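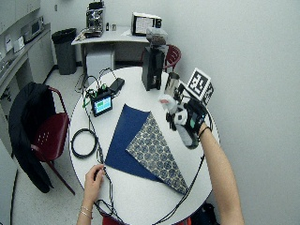
My grandmother owned one handbag, one good coat and, by my mother's last reckoning, a whole drawerful of headscarves. The drawer was the second one down in a chest that stuck in damp weather, and when you finally got it open there was a smell of talcum and peppermints, and there they all were, pressed flat and folded corner to corner. Always corner to corner, never in squares. I have kept to her way ever since, and when two of mine are laid out on the round white table, a plain navy with a patterned one lapped partly over it, little blue rosettes in rows on a beigey-grey ground, I could almost be back in that bedroom waiting to be told which one went with the coat.

I have been thinking about that drawer a good deal this winter, because the square of cloth seems to have come quietly back into people's lives. I see it on the bus, knotted under chins and round ponytails and on the handles of bags. I see it in the charity shops too, where the basket by the till used to be a tangle anyone could rummage through for pennies, and is now a neat little rail with prices on it. I don't begrudge them a bit of it. A good square has years and years in it, and somebody hemmed it with care.

If you are starting out, and I do hope you are, buy a plain one first. Everyone goes for the pattern (I did, and I have the parrots to prove it), but a plain dark cloth is the one you will reach for on a grey morning with the kettle on and the bus due. Navy is kinder than black next to most faces. After that you can let yourself go, and a small repeating print is the easiest to live with, as it looks much the same however you fold it. The big showy designs with a picture in the middle are lovely to look at, but the moment you fold them into a triangle you have half a horse.

Now, the fold. It sounds too simple to need telling, and yet I have watched grown people get into a dreadful muddle with it. Put the cloth on a table, a proper flat one, with the wrong side up and one corner pointing towards you. Smooth it from the middle outwards with the flat of your hand. Take the near corner up to meet the far one and don't fuss if they miss each other by a whisker, for hardly any square is truly square, and the old ones least of all. Then run your palm along the fold, gently. My grandmother ironed hers in. I don't, as a hard crease wears the threads in the end and you find yourself one day with two triangles and a sad face.

From the triangle you can go anywhere. Roll it from the point down to the long edge and you have a band for the hair or the neck. Leave it as it is and it goes over the shoulders, or under the chin if there's a wind. I like to put two together, one plain and one patterned, with the plain showing at the edge like the lining of a jacket. It takes a little patience to get them sitting right. Lay the first down, put the second over it a bit skew, and step back and look before you pick anything up. I move mine a good many times. The kettle has generally boiled by then and gone off the boil again.

There is a stall at our November market that sells nothing else. The sign over it says Havlíček, in curly brown letters, and the squares hang from a washing line strung between the tent poles, so that you have to duck through them to reach the till. Most are seconds and ends of lines, and there is a box underneath marked 1962, where the oldest ones live. I bought a mustard cotton out of that box with a darn in one corner so fine I didn't find it until I had got it home. I was more pleased with the darn than with the scarf, if I'm truthful. Somebody had sat under a lamp and done that.

Washing is where people lose their nerve. Cotton will forgive you nearly everything. Cool water, a little of whatever mild soap you use for jumpers, and a swish about in the basin. Silk wants a shorter bath and no wringing at all: lay it on a towel, roll the towel up like a jam roly-poly, press, and unroll. Do the dark ones alone the first few times. I once put a new navy in with a cream and had a pale blue scarf for ever after, and wore it too, out of stubbornness. Iron on the wrong side while there is still a touch of damp in the cloth, and go round the rolled edges, never over them, or they will lie down flat and never get up again.

As for keeping them, you will be sold all manner of contraptions. I have tried the hanger with the rings, which left dents, and the clear boxes, which I forgot to open. A shallow drawer lined with plain paper is still the best thing going. Put the triangles in with their points all one way, then the next layer with the points the other way, and they settle together nicely and don't build up into a hump. The everyday ones should go at the front. The parrots can go at the back.

My mother passed me seven from the old drawer when the house was cleared, and kept the rest. Two of those are really past wearing, thin as tissue along the fold where the iron went over them every week, and I have put them between sheets of paper at the bottom, where the good ones can lie on top of them. The chest came to me as well. It still sticks when it rains, and I still have to put a knee to it.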